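4. Laundry handling: set-up and limits

Hesska Domestic Arm, user guide, revision of 2020-03-28
Applies to arms fitted with the two-finger gripper and the wrist camera. For dishware and shelf tasks, see Section 5.

4.1 What the laundry program will and will not do

The laundry program picks single garments from a pile, lifts them clear and lowers them into a basket or onto a folding surface. It can fold hand towels, tea towels and pillowcases. It can fold T-shirts under supervision, with the results given in 4.5. It does not turn garments right side out, pair socks, do up buttons or judge whether an item is clean.

Buyers often ask whether the arm can take over the household washing. At this software level it can't. It can shorten the carrying and sorting part of the job, provided a person sets out the work and deals with the faults.

4.2 Before you start

1. Bolt the base to the Brutport stand or to a bench of equal stiffness. Do not use a folding table.
2. Clear the floor within the arm's reach. Cords, pet bowls and shoelaces are the usual causes of a snag stop.
3. Wipe the wrist camera lens with a dry microfibre cloth.
4. Fit the soft fingertips. The hard tips supplied for dishware will pull threads in knitted fabric.
5. Switch on the room lights. Direct sun across the work area causes fold shadows to be read as garment edges.
6. Select LAUNDRY, then SINGLE ITEM, on the Vidal controller.

CAUTION: Keep children and animals out of the reach zone whenever the green lamp is lit. The arm does not distinguish a sleeve with an arm in it from one without.

4.3 Setting the grip

1. Open the fingers fully and press ZERO.
2. Set closing force to 28 for cotton and towelling. Use a lower setting for fine knits.
3. Lay one dry T-shirt in the work area and press TEST LIFT.
4. If the shirt slips, raise the force one step at a time. If the fabric shows a pinch mark after release, lower it.
5. Press STORE. The setting is kept until the fingertips are changed.

Note: The controller counts grip cycles. Replace the soft fingertips at 2,000 cycles, or sooner if the surface has gone shiny.

4.4 Finding an edge on a hanging garment

Most failed folds begin here. A plate has one shape and keeps it. A shirt held up by one point has a different outline on every lift, and the hem, which the program needs, may be inside a fold or turned to the back. Side seams look much like creases at close range, and a crease is no use as a reference line.
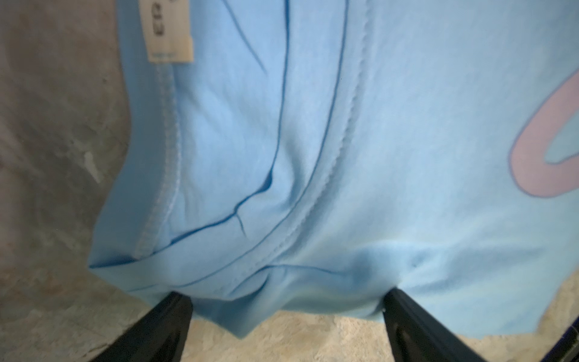
The program looks for stitching first, then for the boundary between fabric and background, and asks for help if the two disagree. To assist it:

1. Wait until the garment has stopped swinging.
2. On the controller screen, touch the hem at two places well apart.
3. Press CONFIRM. The fingers will close on the nearer point.
4. If the fingers close on a double layer, press RELEASE and repeat from step 1. Do not pull the cloth free by hand.

Care labels and large prints can mislead the search. A label may be taken for a corner, and the outline of a print for a hem. Where this keeps happening, present the garment with the print facing away from the camera.

Work against a background that differs clearly in colour from the load. Grey items on bare concrete give poor results.

4.5 Expected performance

Sellero, our test contractor, ran 666 supervised T-shirt folds in July on arms set up as described above. Of these, 475 were completed with no help from the operator. The remainder needed at least one screen touch or were abandoned. All shirts were dry adult sizes, presented singly. Expect lower figures with mixed loads.

Speed was not part of the test. A person folding by hand will finish well ahead of the arm – plan to run it while you are doing something else in the same room.

4.6 Fault messages

L1 NO EDGE – Garment is bunched. Release, shake out by hand, present again.
L2 DOUBLE GRIP – More than one layer held. See 4.4, step 4.
L3 SNAG – Resistance above limit. Press STOP, then free the item with the fingers open.
L4 LOST ITEM – Garment dropped. Check the grip setting and the fingertips.
L7 VIEW BLOCKED – Fabric is covering the lens. Lower the arm and clear it.

If L3 appears twice on the same item, take that item out of the load and fold it yourself.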